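How to Wash and Press a Cloth Table Cover

By Radka Mladenović

A big cloth table cover picks up crumbs, pen marks and drink rings faster than most people expect. The steps are the same for a dining table, a craft table or a desk you share at work. Set aside an afternoon. 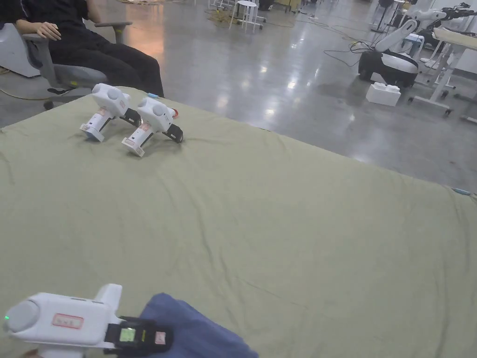
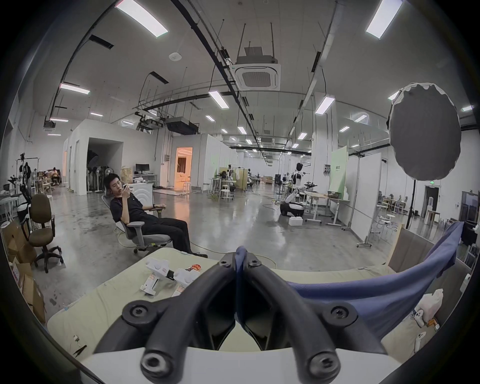
Grumamville Home Notes, Issue 336, p. 3

What you need

A soft brush, dish soap, white vinegar, mild laundry detergent, two large towels and a steam iron. If the care label is gone, treat the cloth as cotton-polyester and use the lower heat setting.

Step 1. Shake and brush

Take the cover outside and shake it from the short ends. Brush along the weave. Crumbs left in the hem turn to paste in the wash.

Step 2. Treat the spots

Put a drop of dish soap on each grease mark and work it in with a fingertip. For coffee or tea, mix one part vinegar with two parts cold water and dab from the outside of the ring toward the middle. Wait 20 minutes. Ink needs rubbing alcohol on a cotton pad, with a towel under the cloth to catch what comes through. Test the hem first if the color is dark.

Step 3. Wash

Use cold water and a gentle cycle. Wash the cover alone the first time. Skip fabric softener, which leaves a film that holds on to grease later.

Step 4. Dry until damp

Hang it over two lines a foot apart so that air gets inside the fold. Bring it in while the middle still feels cool to the hand. A fully dry cover is much harder to press.

Step 5. Press

Lay a towel on the table and iron the cover right there, wrong side up. Start in the center and move toward the edges. For deep creases, mist with water and hold the iron still for three seconds.

Storage

Tihomir Ristić wrote in to suggest rolling the cover on a cardboard tube. It works well for plain weaves. For a cover with a padded back, fold it once and hang it over a thick hanger.

Next issue: removing candle wax from wool.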